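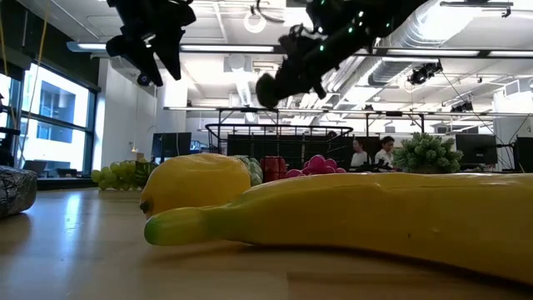
February, Markusport bench notes

Spent the morning trying to turn our unwritten table rules into something a new person could follow. Yulan has been after me for this since we moved over from the Trirard setup, and fair enough -- two of us were resetting the produce two different ways and the logs were a mess.

What we've agreed on so far:

Both arms go to the parked pose, then get disabled at the controller, before any hands cross the table edge. Pausing the program doesn't count! I've been guilty of this one myself (quick nudge of a grape bunch, what's the harm) and I'm stopping as of today.

Whoever resets the table also writes the reset line in the log. Initials, layout number, anything swapped.

Speed cap stays at 420 mm/s for shared-table work. If you want it higher, ask Uriel first and put his okay in the log.

Fake fruit gets wiped down at the end of each block of 6 runs. The shiny pieces pick up finger grease and then the grip results drift, and we all go blaming the Cladamia software.

Still arguing about whether the e-stop check should be per session or per operator. I say per operator. Uriel Huenchumán thinks that's overkill for a three-minute changeover, but he did dig out the old Assunção checklist for me and it says per operator too, so ha. He wants to sleep on it.

Also need a proper rule for cables. At the moment it's "keep them out of the way", and everybody's idea of out of the way is different. Yulan's going to mark the swing limits with coloured tape and I'll write the wording around that.

To do: print the draft, stick it by the controller, order more tape.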